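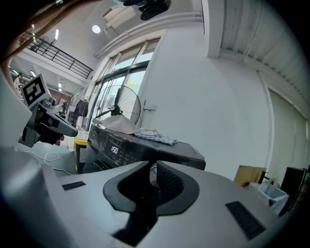 Isura review: clean pose tracks from hand-held gripper footage

Rating: 4 out of 5
Reviewed by Mateja Delić
Monday, March 30, 2026

Isura takes wide-angle video from hand-held grippers, works out where the gripper was at each moment, and writes a file you can train a policy on. I have used it for two weeks on a set of 327 two-handed demonstrations. Before that we used a pile of scripts that Rok Stan wrote and only Rok Stan could run.

Setting up

Installation took one command and a restart. Lens calibration is a separate step and the guide for it is thin. You need to pick the fisheye model by hand. I left it on the default the first time and the tracks bent badly towards the edges of the view. Once the right model was set, they came out straight.

Tracking

Rooms like the one at the top suit it well. There is a large window with dark bars, a railing, a ceiling duct and a fan, so the mapper has plenty of corners to hold on to. The plain white wall on the right is the sort of thing that gives it trouble. When the camera turns to face a blank wall for long, the track drifts, and Isura marks the stretch in orange in the timeline. I like that it tells you.

The second gripper is placed using the square marker card on top of it. Marker reading is good even well off centre. If the card leaves the view, the software fills the gap from that gripper's own camera, and you can set how long a gap you will accept. I settled on 7 frames.

Masking

You draw a mask over your own gripper body once per device. Do not skip it. The housing takes up a lot of the lower view and moves with the camera, so unmasked it pulls the map about. The brush tool is clumsy – I would rather have had a polygon.

Speed and export

The full set went through overnight on one desktop card. Export to our training format worked first time. Horno, which we tried in the same month, was faster but dropped more episodes and gave no reason for any of them.

What I would change

The log is hard to search. There is no way to re-run one episode without reloading the whole project. The licence is 455 a year per seat, and Bujar Kadrić had to ask support twice to get ours moved to a new machine.

We have renewed for one seat.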